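Grevska 782 Fluted Glass Bowl, Smoke Brown with Gold Rim

Home / Kitchen and Table / Bowls / Grevska

Item number 782
In stock, ships in 2 working days
Price: 39.00

The Grevska 782 is a shallow bowl of transparent glass with a light smoky brown tint. Its outline is scalloped like a flower, and a thin gold rim follows the whole edge. Fine ribs go out from the center to the rim. We have sold this bowl in our shop for several years and it remains the piece that customers pick up first when they come in, usually to look through it at the window.

Many people buy it for fruit or sweets. We like it also for vegetables, which do not need to be hidden in a drawer until dinner. The tint is light enough that the color of a tablecloth or a tile comes through the base, so please consider what you will put under it. On a strong pattern the ribs make the lines move a little, and some customers like this very much and others prefer a plain cloth.
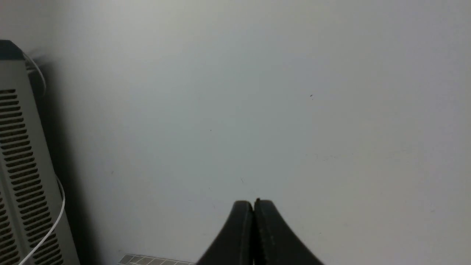

Painted wall beside the table, pale gray-white.

The background matters more than one would think. We keep our walls in a pale gray-white, and against such a wall the brown of the glass is easy to judge. Against a yellow or cream wall the same bowl can look more like honey. If you are ordering from a screen and you want to match it with other brown glass at home, please write to us first. We can send you a small sample piece of the same tint, and you return it by post when you have decided.

Under the bowl you need only a flat surface. Tile, wood and stone are all fine. On polished stone we advise a thin felt pad, which you can order together with the bowl. 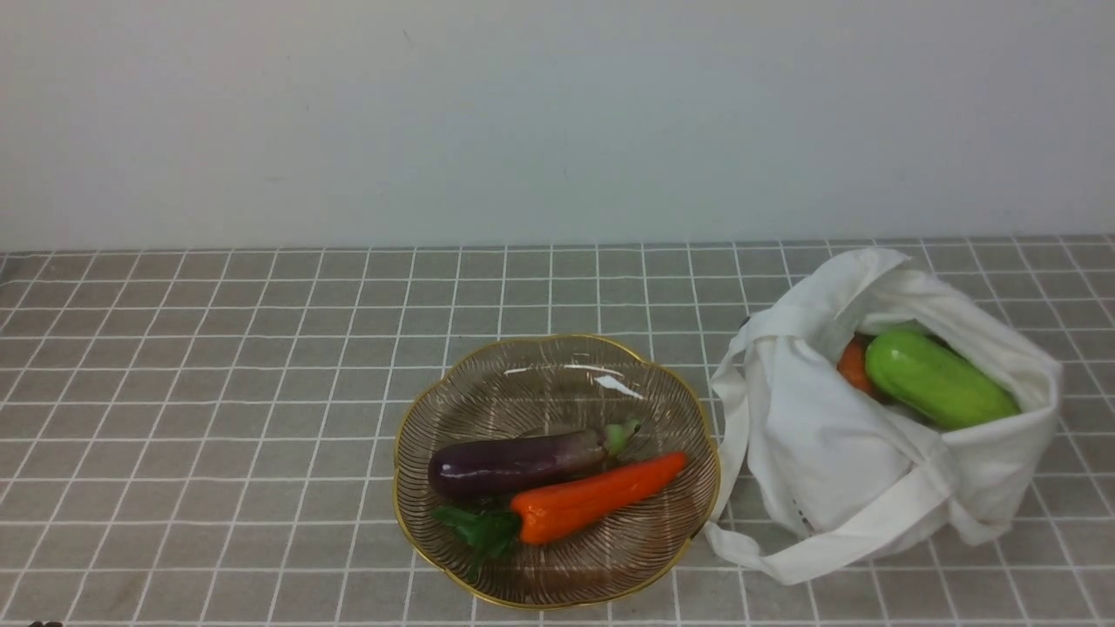
Grevska 782 on the gray grid tabletop, with an eggplant inside.

What to put in it

The form is shallow, so it is a bowl for showing and not for storing. Eggplants, lemons, pears and small squash lie well in it. Long vegetables should be placed across the bowl and not stood against the rim. For salad with a lot of dressing we recommend the deeper Grevska 781, which has the same ribs and the same gold rim but a higher wall.

Please do not use the bowl for hot food. Let cooked dishes cool to room temperature before you serve them in it.

Care

Wash by hand with warm water and a soft sponge. The gold rim does not tolerate the dishwasher, and after some washes it would become dull or come off in places. Do not use the microwave or the oven, and do not use steel wool or powder cleaners. Lemon juice may stay on the ribs and leave a gray film. A little vinegar in the water takes it away, but keep the vinegar off the rim and rinse well.

If you stack two bowls, put a paper napkin between them.

Delivery and returns

Every bowl is wrapped in paper and packed in a double box. If it arrives broken, send us a photo of the bowl and of the box, and we will send a new one without cost. Unused bowls can be returned in the original box. The return postage is paid by the customer.

The next delivery of the deeper bowl 781 is expected in October. It can be reserved now by e-mail, and payment is made only when the bowl is ready to ship.

Goes well with

Grevska 781 deep bowl, same tint
Grestard felt pads, gray
Geerts linen napkins, undyed
Wetier soft sponge for glass

Page updated 2026-08-19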